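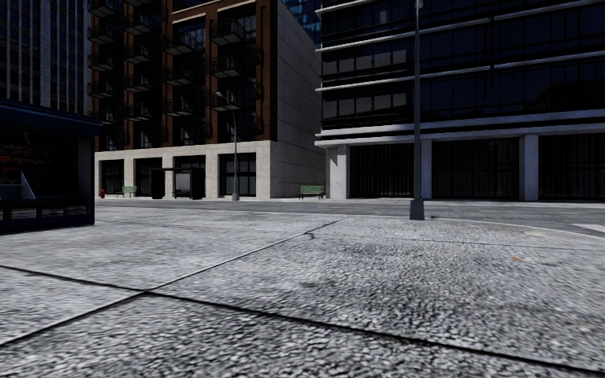 City map in the Skuvitz sim, kiosk at left, bus shelter across the street.

I've been building a little sidewalk rover in my garage, and Skuvitz is where I test the code first. Love it! The pavement has real seams and even a crack (my wheels hate cracks), and setup took me 40 minutes. The manual is thin, though, and the Grumer motor plugin crashed on me twice. Still worth the $80 if you're building at home. I'd give it four stars.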